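Section 2: Planning Your Purchase

Before you start

Welcome back. If you have read Section 1, you already know the names of the parts and you are probably itching to order them. Please hold off a little longer! We would like you to spend an evening or so with this section first, with a pencil, a tape measure and a cup of something nice, because most of the returns that come back to us at Sarkside are for perfectly good equipment that was bought for the wrong counter.

This section covers the Brellimura counter arm when it is bought for kitchen work: test kitchens, teaching kitchens, and labs that have built a kitchen to try things out in. If you are buying for a packing bench, the steps are the same, but skip the notes on sinks.

You will need:
- a tape measure
- a copy of the planning sheet (the last page of this manual, and please photocopy it before you write on it)
- the Skasent layout program, which comes with a free planning license
- the name of whoever signs for purchases where you work

Part A: Decide what the arm will do

1. Write down one job. We know you have a list, everybody does, and it is a good list, but the planning sheet has room for a single job on the top line and we left it that way on purpose. "Pick up the sponge and put it back" is a job. "Help with the dishes" is a whole department, and it will cost you accordingly.

2. Under the job, write down every object the arm has to touch. Include the dull ones. A pan handle, a sponge and a soap pump ask three quite different things of a gripper, and the gripper is the part people most often end up buying twice.

3. Mark any object that will be wet, greasy or hot when it is handled. Hot objects need the high-temperature finger pads, which are ordered separately and are not in the base price.

4. Mark any object you expect to swap out later. If you plan to use several pans, measure the one with the thickest handle and put that figure on the sheet.

Note: If you can't yet name the job, rent. Sarkside rents the Brellimura arm by the month, and the rental fee for the first month comes off the price if you go on to buy. Ask for the rental sheet when you call.

Part B: Measure the space

5. Measure the counter from the wall to the front edge, and then measure it again at the sink, where it is very often different.

6. Measure from the counter up to the bottom of the upper cabinets. The arm bends at the shoulder and needs somewhere to put that bend. Cabinet doors that swing out over the work area should be measured open as well as closed, handles included. (Decorative handles stick out a good deal farther than you remember, and we have a scuffed demonstration arm to prove it.)

7. Measure the height of the faucet and how far the spout comes forward. Then swing the spout all the way to each side and mark where it ends up.

8. If the sink has two basins, decide which one the arm will use most, and write it on the sheet. The arm can be set up for both, but a base placed for the right basin will have a longer and clumsier reach into the left one.

9. Decide where the base will stand. There are two choices:
- Floor stand, in front of the counter. Easier to install and easier to move. It takes up the spot where a person would stand.
- Counter plate, bolted through. Frees up the floor. It needs a solid counter and somebody willing to drill it.

Caution: Do not bolt the counter plate to stone without written approval from the company that installed the stone. Cracked counters are not covered by the Sarkside warranty, and they cost far more than a floor stand.

Caution: Keep the base clear of dishwasher and oven doors. Open each door fully and mark its sweep on the floor with tape before you choose a spot.

Part C: Work out the money

10. Start with the base price. The Brellimura arm with its controller, one standard gripper and the floor stand is listed at $3586. Write that on the first line of the budget column.

11. Add the extras you marked in Part A. The wet-area cover is $190 and we suggest it for any work near a faucet, even if your first job is a dry one. Finger pads, the counter plate and the longer cable set are priced on the order form that came with this manual.

12. Add installation. If you have your own technician, enter the hours you expect to lose from other work, at whatever your office charges for them. People like to write zero on this line. Please don't.

13. Add the safety items: a stop button within arm's length of the operator, floor marking, and a barrier if members of the public walk through the room. If your building has its own rules, those come first, and you should get them in writing.

14. Add upkeep for the first year. Covers wear out, pads wear out faster, and someone will want a spare gripper the week before a big visit.

15. Add training. Sarkside includes one remote session with each arm. Anything after that is charged by the session, and teaching kitchens with a new group each term should plan for more than one.

16. Leave a line for things you haven't thought of. Wenceslao Arriaga, who runs our planning desk and has read more of these sheets than is probably good for him, likes to see something on that line before he will call a budget finished. How much is up to you.

Note: Prices are reviewed each October. A written quote from us holds through the review, so if your approvals move slowly, ask for the quote early and let it sit in the folder.

Part D: Try the layout on screen

Nearly everyone wants to hurry this part, and it is the part we are fondest of. The Skasent program lets you stand a simulated arm in a simulated kitchen and find out what bumps into what, all before any money has left the building. The kitchens that come with it won't match yours exactly, but you can pick the closest and correct the measurements.

17. Open Skasent and choose New Layout, then Kitchen, then Double Sink (or Single Sink, if that is what you have).

18. Type in the measurements from Part B. Take your time with the faucet and the upper cabinets.

19. Place the arm where you decided in step 9. The program will let you put it in silly places, so check it against your tape marks.

20. Place the objects from your list. A sponge lying on top of another item in the basin makes a good first test, as the fingers have to come down past the faucet and stay clear of the basin wall.

21. Run the reach and watch it from more than one viewpoint. A pose that looks roomy from one side can be awfully snug from the other.

22. Try again with a different faucet and with something else under the sponge. Save each layout under its own name.

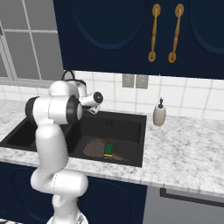
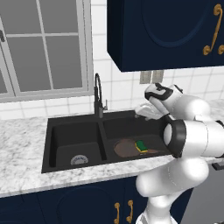

Reach test at a double sink in simulation, with the sponge in the right basin.

23. Write the closest clearance on the planning sheet, along with the name of the layout it came from. If the program shows any contact in red, move the base and start the reach over. Small moves do more than you would think, so try a few before you give up on a spot.

24. When you have a layout you like, run it 9 times in a row with Vary Objects switched on. This shifts each item a little on every run, the way real people do when they put things down in a hurry.

Note: A clean run on screen tells you about reach and room. It won't tell you whether your own sponge, soaked through, is going to slip out of the fingers. For that, book a bench trial and mail us the objects you care about. We will mail them back.

25. Export the layout and attach it to the planning sheet. Purchasing offices are remarkably fond of attachments.

Part E: Get a quote and place the order

26. Send the sheet and the layout to the planning desk. You will get a reply with questions on it. This doesn't mean you did anything wrong; we have questions for everybody.

27. Check the quote line by line against your own budget column. Look especially at the gripper, the base type and the cable length, which are the three items most easily mixed up.

28. If you are buying through a reseller, ask for the Sarkside part numbers on their quote. Siddiqui, our reseller for schools, bundles the wet-area cover with the arm, so take it off your extras line if you order through them, or you will pay for two.

29. Confirm the delivery route. The crate is longer than the arm looks, and it doesn't like tight stairwells. Measure the narrowest door between the loading area and the kitchen, and tell us if there is no elevator.

30. Sign, send, and keep a copy of everything in one folder, including the photocopied sheet with all your crossings-out. You will want it again when you plan a second arm.

Caution: Do not remove the sink area from service until the crate has arrived and you have checked its contents against the packing list in Section 3.

If your plans change after you order

Base type and cable length can be changed free of charge until the crate is packed. Grippers can be exchanged afterward if the fingers are unused and still in their sleeve. Covers and pads can't be returned once opened. Call the planning desk with your order number handy, and have the planning sheet in front of you if you can find it.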